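Equipment Support Desk, Estport Facility
Ticket 1064
Category: Purchasing and planning
Subject: Gripper fingers and bins for the small-parts sorting cell
Status: Pending budget approval

Request
The Plolloddale line asks that replacement items for the sorting cell be added to the equipment plan before the August order closes. The cell sorts mixed electronic parts from a steel tray into yellow bins. The request covers finger sets, bins and one spare wrist cable. The requester reports that small parts with attached wires take longer to place than loose boards and asks whether different fingers should be budgeted.

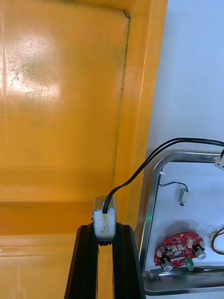

Step 1. Review of finger type
The current parallel fingers were checked against the parts list. Small block-shaped components with a cable attached are within the stated opening. Support does not recommend a change of gripper body at this time. A narrower finger set from Bamar has been quoted at $141 per pair. Two pairs are proposed, one for use and one for stock.

Step 2. Review of bins
The requester asked for bins with a matte interior, citing glare on the wrist camera view. Support confirmed that overhead light reflects strongly from the present plastic and that fine scratches show within the bright areas. Wire bundles with thin leads and small plugs are the parts of most concern. Matte bins are available from Lumbantobing in the same outer size. The quote is $300 for a set of 4, delivery included.
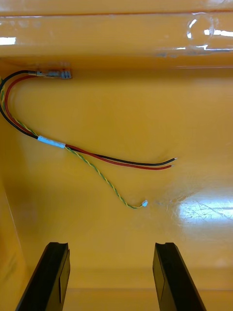

Wrist camera view: wire bundle with white plug on bin floor, fingers open.

A change to the ceiling lights was also considered. The work would fall under the building budget and could not be scheduled with this order. It has been recorded as a separate item and does not hold up this ticket.

Step 3. Review of layout and cable
The table plan was compared with the outer size of the proposed bins. No change to the table or to the position of the arm is required. The cable at the wrist forms a loop near the tray, and the requester is asked to confirm the length needed before a spare is ordered. The cable has no quote as yet and is left out of the present total. 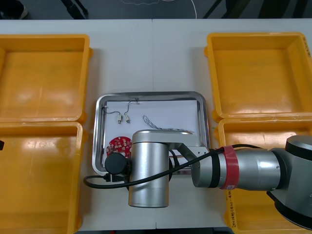
Table layout: two bins on each side of the tray, arm entering from the right.

Update, Monday, May 9, 2022
Both quotes have been attached. The combined amount for two finger pairs and one set of bins is $582. Purchasing has asked that the two suppliers be entered on separate order lines.

Open items
Requester to confirm cable length.
Purchasing to confirm that the Bamar quote remains valid through August.
Support to enter the ceiling light item under the building budget.

The ticket will remain open until the order numbers have been recorded.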